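Gift boxes, ribbon, and the mat I put under everything

2023-10-04

I pack small orders for a few months every year, mostly from October on, and this year I tried to write down how I do it so I don't have to work it out again next fall. This post is that list, cleaned up a little.

The orders come through Vivov, which takes a small cut and handles the payments. What I sell is soap and a few candles. The soap goes out in plain mailers. The candles go in gift boxes if the buyer ticks that option, and more of them tick it than I expected when I added it. Last season I packed 196 gift boxes. I bought far too much ribbon for that, a 3,000 yard case, because the price per yard looked good. I will be using it for a long time.

The boxes

I use square boxes with a lift-off lid. I started with kraft brown ones from Minja and they were fine, but they showed every greasy fingerprint, and with candles there is always a little wax or oil on your hands. Navy hides that much better. It does show dust and lint, so I wipe the lid before the ribbon goes on. After the ribbon is on you can't get at the part under the bow.

The navy ones come flat in bundles of 40. I fold one bundle at a time and stack them with the lids on. When I folded more than that they sat on the shelf and the corners got soft.

The mat

I used to pack on a bare surface and the boxes slid when I pulled the ribbon tight. I tried a rubber shelf liner, which held too well and left marks on the bottoms. A towel bunched up. What worked was a large piece of printed fabric I already had, a night picture with a palm tree, some sunset color and a lot of little stars. It was bought as a wall hanging and never got hung. The cloth has enough grip to hold a box still, and I can shake it out when it gets covered in snippets.

The one drawback is the color. So much of the print is dark blue that a navy box doesn't stand out on it much, and I have lost a few trimmed ribbon ends in the sky part. I set the box down near the orange band when I can.

The ribbon

For the navy boxes I use thin dark blue ribbon, close to the color of the box. I tried white and silver first. They looked good in the listing, but any unevenness in the bow was easy to see. With blue on blue you notice the shape of the bow and not much else.

The ribbon goes across the lid both ways and ties near the center. I start with the middle of the ribbon on top of the lid, take both ends under, cross them on the bottom, and bring them back up the other two sides. Then one end goes under the piece already on the lid and I tie it off. If the cross on the bottom is off center, the one on top will be too, so I check underneath before tying anything.

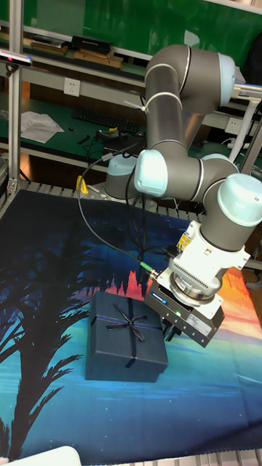 Tying the bow

I make two loops and cross them, same as a shoe. The first knot has to be snug or the whole thing creeps toward a corner in the mail. I trim the tails at a slant and leave them longer than looks right, then trim again once the loops are pulled even.

Thin ribbon frays if the scissors are dull. I keep a small Fametti pair that only cuts ribbon and hide it from the rest of the house.

Outer box and filler

The gift box goes in a shipping carton with paper on all sides. I crumple the bottom sheet first, set the box in flat, then fill the sides before the top. If the top goes in first it pushes down on the bow. One loose sheet over the bow is enough, with nothing balled up right above it.

Cartons are from Skudari, the 7 inch cube. The next size up takes twice the paper and the box still moves around.

For next year

Order boxes in September. Don't order ribbon. Put the order slip in before the lid goes on, which I forgot more than once last season, and then had to untie a finished bow to fix it.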